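Butcher-block countertop

A butcher-block countertop is a work surface made from strips of solid wood glued together under pressure. The name comes from the heavy blocks once used in meat shops, though most modern tops are thinner and are meant for general kitchen use. They are sold in finished lengths or cut to order, and are fitted over standard base cabinets.

Construction

There are three common ways of arranging the wood. In edge-grain tops, long strips are turned on their sides so that the narrow edges form the surface. In face-grain tops, the wide faces of the boards are laid upward. In end-grain tops, short pieces stand upright so that the cut ends of the fibers face the user. End grain is the most expensive of the three and the hardest to keep flat, but knife marks show less on it.

Maple, oak, beech, birch and walnut are widely used. Oak has an open grain that takes stain readily and can trap crumbs if the pores are not sealed. Maple is closer-grained and pale. Walnut is darker and somewhat softer.

Strips may run the full length of the top or be made up of shorter pieces joined end to end. Full-length strips cost more and are usually sold as a separate grade.

History

Early butchers worked on sections of tree trunk, usually set on legs. Glued blocks came into use in the nineteenth century and had largely replaced the trunk section by its end. Wood counters were common in home kitchens until plastic laminate became cheap in the decades after World War II. Interest in wood returned in the 1970s.

In Ploltevville, the Hirard mill turned out maple blocks for the meat trade before moving into household counters. Its early catalog listed tops in 7 widths, all edge-grain. The mill's cutting patterns were later taken over by Weltura, a maker of kitchen parts, which still sells a top under the Hirard name.
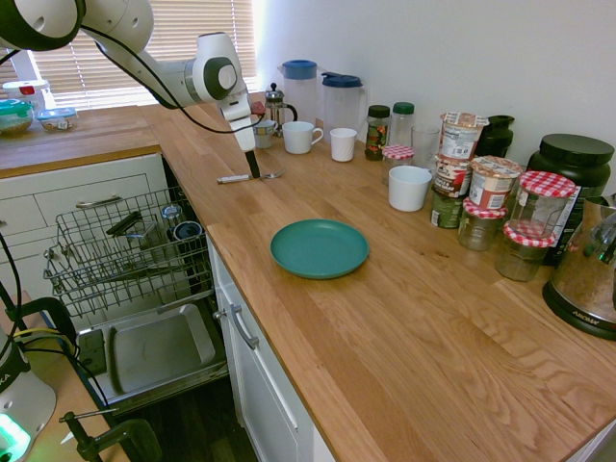

Finishes

Finishes fall into two groups. Penetrating oils soak into the wood and leave it with a dull look. Mineral oil is the most common and does not harden, so it has to be renewed often - monthly in many kitchens. Tung oil and linseed oil cure slowly and last longer between coats. Film finishes, such as varnish and polyurethane, form a layer on top of the wood. They resist water well but are not suited to direct cutting, as the film chips and is difficult to patch.

Wax is sometimes added over oil. It gives some protection against spills and makes the surface smoother to the touch.

Installation

Wood moves across the grain as humidity changes. For this reason a top is fastened through slotted holes or with metal clips, and a small gap is left at the wall. Glue is not used between the top and the cabinets. Cutouts for sinks are sealed on all raw edges, including the underside. A top left unsealed below may cup within its first heating season, and in cold regions the damage often shows in January.

Care and repair

Routine cleaning is done with mild soap and a damp cloth. Standing water causes black stains, mainly in oak, where tannin in the wood reacts with iron. Shallow scratches and burns can be sanded out and the area oiled again. Deep splits are filled with epoxy or cut out and replaced with a new strip.

See also

Cutting board
Laminate countertop
Moussa joint
Wood finishing

This page was last edited on 5 March 2022.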